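Tiltley Tabletop Forum > Off Topic > White tables: a support group

radsirko
Six months with a white table in the dining room and I have become a man who owns four kinds of sponge. My wife picked it. I said "sure, it'll brighten the place up," and it has, in the way an interrogation lamp brightens a place up. Coffee rings, pencil, one noodle from April. Is there a finish that forgives people, or do I sell it and go back to oak like my ancestors?

hanna_lyt
Matte. Always matte. Gloss shows every fingerprint and then shows you your own face looking at the fingerprint.

Melquiades C
Disagree with Hanna, respectfully and with feeling. Matte holds onto pencil like a grudge. I had a matte one from Jutano, paid 575 for it, and my daughter's long division is still legible if you stand by the window. Gloss wipes clean in 2 seconds.

hanna_lyt
Your daughter presses too hard.

Melquiades C
She gets that from her mother.

jmalinowski
Light matters more than finish. The same white goes gray, blue or hospital depending on where the lamp is. Look at how much the white moves around in these:

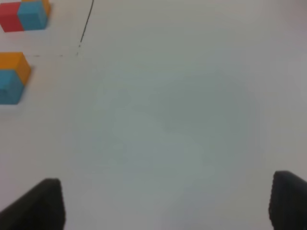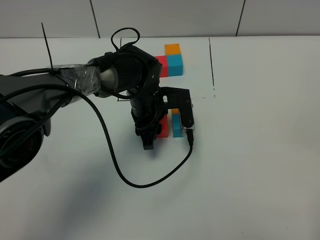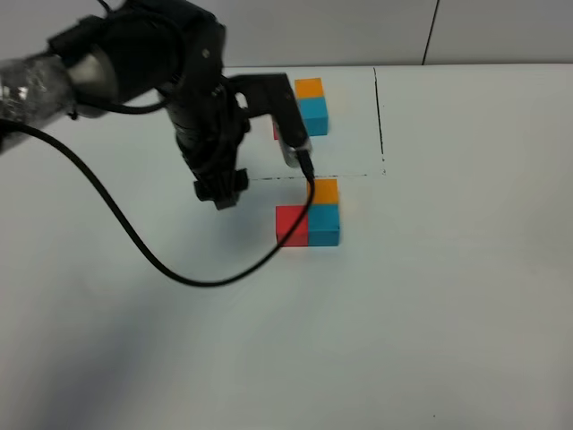
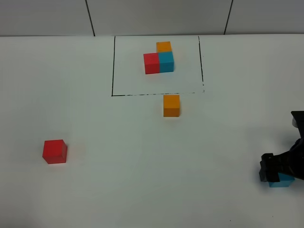 White tabletop, four views. Black lines are drawn on the top in the last two.

radsirko
Okay, the first one has that bluish patch in the middle. Mine does that every evening and I've been scrubbing it.

hanna_lyt
You've been scrubbing a shadow?

radsirko
With the good sponge.

mel_kravchuk
Whoever put black lines on a white table, I hope it was a marker that comes off. Rubbing alcohol on a soft cloth, try a corner first. Do NOT use the melamine sponges on gloss, they're sandpaper with good PR. I dulled a spot the size of a saucer and now there's a fruit bowl there for life.

jmalinowski
Alcohol will haze some lacquers. Soap and water, then patience.

mel_kravchuk
I've been using alcohol on mine for years, Jarosław. No haze.

jmalinowski
Then you have laminate.

mel_kravchuk
I have a table.

radsirko
Update: moved the lamp. Patch gone. Noodle mark remains. Wife says tablecloth, and she wants the Iladis one at 68 bucks. It's white.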